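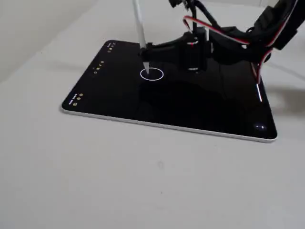 About Mulico

Mulico is a small drawing school for adults who want to learn on a tablet. Fatima Shezi opened it in April with 2 tables and a shelf of secondhand books, and today we have 25 students in three groups.

Our beginners do not draw pictures in the first lesson. They draw rings and ovals, white line on a black screen, until the hand becomes calm. It sounds boring, but most students ask to repeat it.
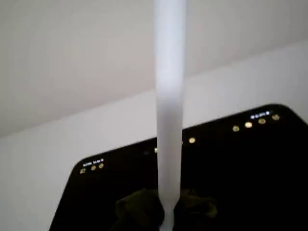

After this we go to shading, letters and simple figures. You do not need your own equipment — we lend a tablet and a stylus for each class. Please bring only a soft cloth for the glass.

The Friday group is open for visitors, and the first visit is free. Our room is above the Motaung bakery, second door on the left. Please ring twice.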